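Lentils still hard after two hours of simmering, what am I doing wrong?

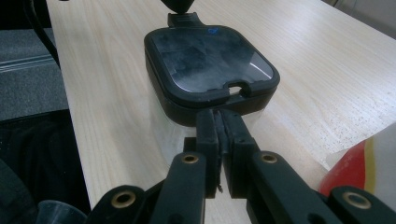 I keep dry goods in clear containers with the lids on, in a cupboard away from the stove. Last night I made a pot of brown lentils and after two hours at a simmer they were still chalky in the middle. The bag was from Pedon and I threw it out when I filled the container, so I can't tell you the date on it. How long should ordinary brown lentils take to cook?

Brown lentils are normally done in 25 to 40 minutes at a gentle simmer, with no soaking. If they are still hard after an hour, the usual causes are old lentils, hard water, or something acidic in the pot.

More details from the original poster: I used one cup of lentils to three cups of water, plus half an onion, a bay leaf, a can of chopped tomatoes and a spoonful of salt, all added at the start. We moved to Pultby in August and the kettle here gets a white crust very quickly. At the old place I made the same recipe every couple of weeks and it came out fine. I topped up the water twice during cooking. Red lentils from the same store cooked normally last week but there were no tomatoes in that one. Can I still save the pot I have? It's in the fridge now.

Fotini Karagiannis
Two things in your post stand out, the tomatoes and the water.

Acid keeps the cell walls of beans and lentils firm. A whole can of tomatoes at the start can easily double the cooking time, and with older lentils they may never get properly soft. Cook the lentils in plain water with the onion and bay leaf until you can crush one against the roof of your mouth, then put the tomatoes in and give it another 15 minutes. The same goes for vinegar, lemon juice and wine.

The white crust in your kettle is calcium, which also firms up the skins. If your old place had soft water, that would explain why the same recipe used to work with tomatoes in it. Try one batch with filtered or bottled water, or add a small pinch of baking soda to tap water. I mean a pinch, maybe an eighth of a teaspoon for a cup of lentils. More than that and they go to mush and taste of soap.

Salt is not your problem. I have salted at the start for years and see no difference.

For the pot in the fridge, put it back on the stove with a cup of water and an eighth of a teaspoon of baking soda. It will foam up when it hits the tomatoes, so use a bigger pot than you think you need. Simmer 30 minutes and taste. If you have a pressure cooker, 9 minutes at high pressure will do more than another hour on the stove. Make sure there is plenty of liquid first, tomato on the bottom can scorch.

If they still come out grainy, blend the lot for soup. The texture matters much less that way.

pultby_hill
Water here is very hard, everyone has the kettle thing. We have a Wandel filter jug and it helps with beans. You have to change the cartridge though, ours was past it for months and I might as well have used the tap.

Also how old were the lentils? If they came with you in the move they could have been a couple of years old already. They don't go bad but they do get slower to cook. I write the month on a bit of tape on the bottom of the container now.

stockpot7
Just buy canned.

Or if you want dry, get them somewhere that sells a lot of them. I go to Stefanou, the grocery by the bus station, and theirs are done in roughly half an hour every time. The ones I had from the discount place took forever, same water, same pot. Soaking overnight helps a bit with old ones but you have to remember to do it.

Don't mix a new bag in on top of an old one either. You get half of them falling apart and the other half like gravel. Finish what's in there, wipe it out, then fill it again.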